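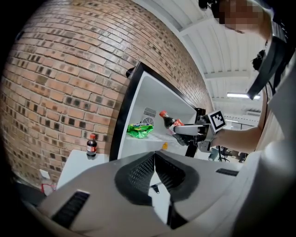
Oct 28, 2021 - posted by the Fendine support desk
3 min read

Ticket: bottle slips when placed in small fridge
Product: Fendine hand-held gripper, pair
Status: open, waiting for new pads

Reported problem

The customer is teaching a kitchen task with our grippers. A person holds one in each hand and does the chore, and later the arm from Tretard must repeat it alone. The chore is to put cola bottles in a mini fridge and take them out again. By hand it goes well. When the arm does it, the bottle turns in the fingers just before it reaches the shelf, and then it falls over or pushes the snack bag to the back.

The customer asks if the gripper is too weak, or if this job is simply too early for machines.

First check

I asked for the bottle size and the finger force setting. The bottles are 600 ml, full. The force was set to 58. We advise 60 for full bottles, so the difference is small, but I asked to change it anyway. Result: the bottle still turns. It turns a little later than before.

Second check

I asked where the fingers hold the bottle. In the recordings the person takes it near the neck and tilts it to pass under the top of the fridge. A person feels the weight move and corrects with the wrist without thinking. The arm does not feel this. It only repeats the path, and the heavy end of the bottle swings down.

We repeated the test in our own kitchen at Maldonado. Held by the neck, the bottle turned. Held at the middle of the label, it stayed in place, but then the fingers touched the shelf above. In a big fridge this would not be a problem.

Third check

Finger pads. The customer has used the same pads since May. I asked to wipe them with a damp cloth and let them dry. The customer says it is better with an empty bottle and the same with a full one. I sent 2 sets of the Grarker pads, which are softer and hold round things better. They have not arrived yet.

Answer to the customer's question

I do not think the gripper is too weak. As for the chore, my opinion is that the machine can do the easy part of it now - a bottle standing on a table, with free space on all sides. A small fridge with other things on the shelf is still difficult, and I would not leave the arm alone with it.

Next steps

- Fit the new pads on both grippers.
- Keep the force at 60.
- Record again with the hold lower on the bottle, and move slowly at the door.
- Send us the log of the arm also when the try is good. We received only the bad ones.

Ticket stays open until the customer writes back about the pads.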